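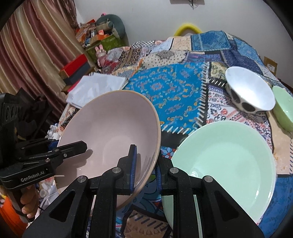
I went over to Hemau for the Plona open day at the end of last month. It was my second visit. The first was two years ago, when they were still showing a pick-and-place arm behind glass and you mostly stood and watched a screen. This time the programme had a session called "Everyday objects", and that was the one I had signed up for.

The session is part of a project called Brevix. The idea is to collect a large number of ordinary household movements done by people, and use them later to train a robot arm. People do the movements with a pair of grippers held in their own hands. You hold a handle, the two fingers open and close at the far end, and a camera on the tool records what they do.

The day's job was bowls. Pick one up, turn it, put it down, put one inside another if the instruction says so. I had assumed they would start with boxes, which have flat sides and corners. A bowl is more awkward. The best place to take hold of it is the rim, with one finger inside and the other outside, and then the whole weight hangs off one point and wants to swing. The ribbed pads on the fingers are there for grip, but a glossy bowl still slides if you close on it at a slant.

The work was done on a patchwork cover on a soft surface. I asked why they didn't use a table and was told that a table is too easy. On a cover the bowl tips when you touch it, and the fingers have to come down further than you expect. The pattern also gives the software more to deal with than a plain board would.

Each visitor got 30 minutes. My first few tries were poor. I kept looking at my hand when I should have been looking at the fingertips, and I let go too early. After a while I found it went better if I used one gripper to steady the bowl and the other to do the moving. The larger bowls are harder because the far side is a long way from where you are holding. 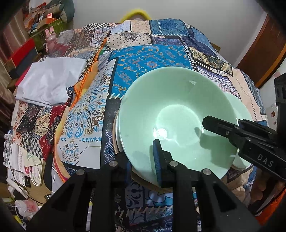 One of the other visitors, who had come from Henao's stand across the yard, thought the whole thing was backwards. Why not put the arm on a table, she asked, and let it practise on its own all night? The reply was that they had tried that, and the arm spent most of the night dropping things. A person already knows roughly how a bowl behaves. I can see both sides. It does seem a lot of human hours for one kind of dish.

The target for bowls is 2,000 usable recordings and they had 533 when I left. A recording gets thrown out if a finger is out of view for too long, which happened to 7 of mine. I was a bit annoyed about that – most of them had felt fine.

There was no finished robot doing the task on the day. They said the first trials with an arm will be in September, and that people who took part can come back and watch. I have put my name down. If you go, wear something with short sleeves, and park at the bottom of the hill because the top car park was full by ten.

Home Posts Archive About Contact

Last updated: 2023-08-29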